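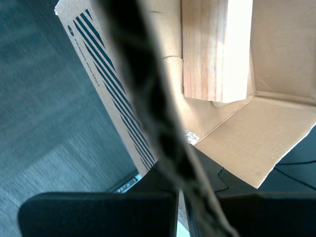

Ticket 607, page 2 of 13

Home | My tickets | Parcels | Returns | Log out

Hi again, Duangjai Kaewmanee here, adding to my ticket from this morning. You asked how the box is sitting and what's in it, so: it's open on the grey carpet in our spare room, the striped panel is lying out to the side, and the wood block is standing on end inside.

My trouble is still the flaps. I'm reusing this box to send the block to my sister in Kunesmont (it's going to be the leg of a plant stand, long story) and the Clallon paper tape just won't hold. I press it down, go and make a tea, come back and one end has lifted! The wide flap has a crease straight across it and the edge is a bit ragged, so I did wonder if the tape hates that bit.

What I've tried so far:
- wiping the cardboard with a dry cloth, no change
- two strips one on top of the other, which lifted together
- the Noiphan tape from the kitchen drawer, better, but it went at the corner overnight

Your colleague said to damp the paper tape first. Is that right for the Clallon one? Mine feels sticky already, so I haven't dared. Also, will Grisov collect a box with old printing on it, or do I need to cover the stripes up? I'm in until 2 if it's easier to ring.

Status: waiting for support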